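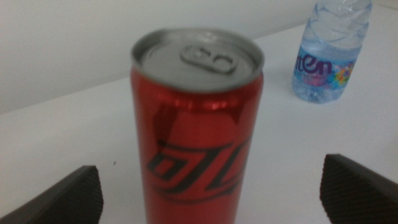 Tosel Trailer Reactions, January 2025

Tosel is a set of 500 viewer comments on movie trailers, pulled together because we love trailer week and wanted to study it properly! The comments cover 86 trailers in 11 genres, from creature features to courtroom dramas.

Each row has the comment text, a genre, the trailer length in seconds and a mood label (thrilled, curious, bored or annoyed). Sarcasm gets its own flag - and there's plenty of it.
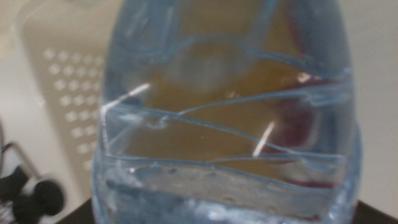
Kuusk wrote on the tracker that horror fans say "nope" when they mean "take my money", so the mood labels there need a second look. Great catch, and 16 rows have been relabeled.

Files
comments.csv
trailers.csv
labels.txt

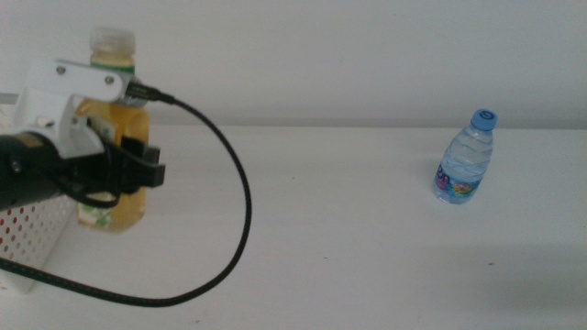
Robot arm with open gripper and black cable, white tabletop.

Known gaps: English only, and very few musicals. More musicals are coming in February!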